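Jitonton folding desk, two months in

Bought this for the box room in Skarbridge when I went down to two days in the office. Writing this quick on a lunch break so excuse the typing. It's the wide one, dark top, folding legs, not the one with drawers.

Delivery fine. Left with Wendy Tindall next door, heavy box, sorry Wendy. Instructions are all diagrams and the one for the back legs is upside down compared to the rest. Did it wrong first go. Took it apart, did it again. An evening gone.

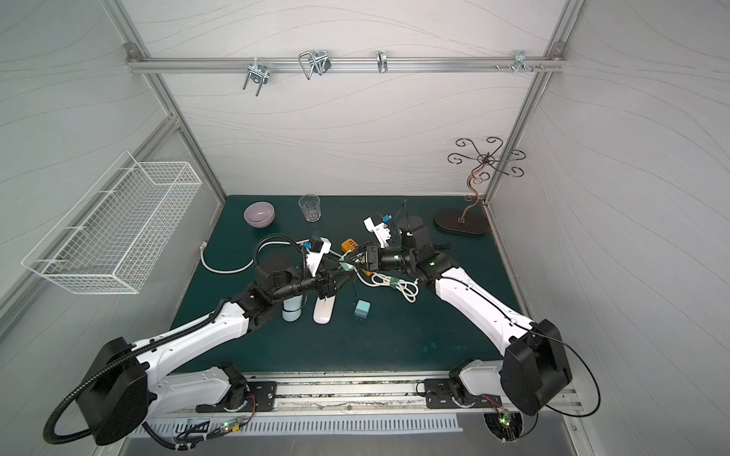

Once it's up it's solid. I lean on it, I eat at it, my sister Elsie sat on it at my birthday and it didnt budge. Slight wobble if you type hard, sorted with a bit of folded card under the left leg. Floor might be to blame, old house.

Top marks easily though. Mugs leave rings, most wipe off with a damp cloth, a couple haven't. Get a mat. Wish I'd got a mat.

Height is fixed. Ok for me, I'm short. My partner says his knees hit the crossbar and he won't use it.

Main grumble is cables. No hole at the back, no tray, nothing. Everything comes up over the edge and sits where you want your elbows. Emailed Jitonton to ask if they sell a clip-on tray, got a reply from Annick Gautier, very polite, said maybe in August. We'll see.

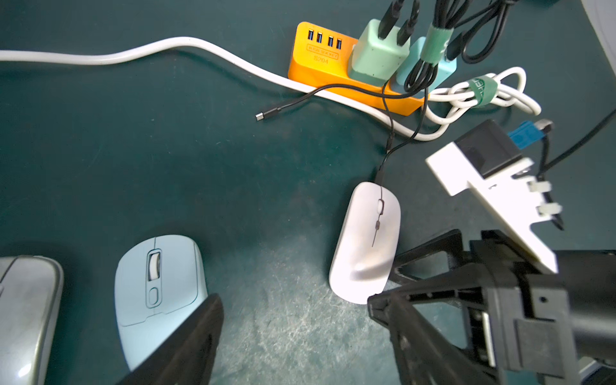
Folding it away: possible, not quick. The catches are stiff and they nip your fingers. Did it once when we had guests and havent since. If you need to pack up every night I'd look at the Eberhard one, my friend Phyllis has it and hers goes flat in seconds. Dearer and a fair bit narrower mind.

Smell when new, bit like paint, gone in a week with the window open.

Would I buy again. Yes at the sale price, no at full. Four stars, would be five with a hole in the back and better catches.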